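Pikau: notas de orden y embalaje doméstico

Versión 2, jueves, 4 de octubre de 2018

¡Bienvenidos a Pikau! Esta colección reúne fichas sobre una actividad que a Béla Kerekes y a mí nos tiene enganchados desde enero: vaciar cajas, extender lo que sale de ellas y volver a guardarlo todo de una forma que tenga sentido. Son 1095 fichas repartidas en 214 sesiones, todas de objetos corrientes de casa.

Qué contiene

fichas.csv: una línea por objeto, con tipo de envase, color principal, forma y destino final.
sesiones.csv: lugar, superficie de trabajo y persona que ordenó.
notas/: comentarios libres, en español y a veces en húngaro (perdón a quien los traduzca, Béla escribe muy deprisa).

Las columnas que más juego dan son forma y superficie. Un envase alto y recto se coloca de pie en un momento; los de esquinas redondeadas se ladean enseguida, sobre todo encima de una manta, y en las notas hay discusiones larguísimas sobre cómo encajarlos. ¡Nos encanta leerlas!

Cómo se anota

El código de barras se copia solo si se lee entero. Si el texto del envase está en otro idioma, se pone el idioma en la columna etiqueta y no se intenta traducir. Los montones se registran como "montón" hasta que alguien los separa, y entonces cada cosa recibe su propia ficha.

En las sesiones de Rondbridge trabajamos casi siempre en el suelo, con una manta extendida y una caja de cartón abierta al lado. La manta marrón de letras negras es ya la favorita de la casa, y en superficie figura como "manta estampada".
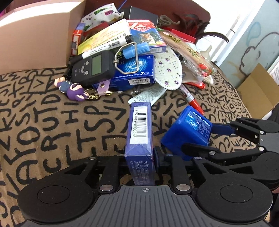
Para los envases azules usamos un único valor de color, "azul", sin matices. Probamos a distinguir claro, oscuro y marino en la versión 1 y cada cual apuntaba lo suyo, así que Attila Fülöp unificó las 70 fichas afectadas en una tarde.

Pendiente

Revisar las sesiones de la calle Cervantes, donde faltan destinos.
Añadir una columna para el envoltorio de plástico brillante.
Pasar a limpio las notas de cocina.

Las correcciones se mandan al repositorio Neketent, indicando el número de ficha. ¡Y si tenéis un armario imposible, contadnos cómo lo habéis resuelto!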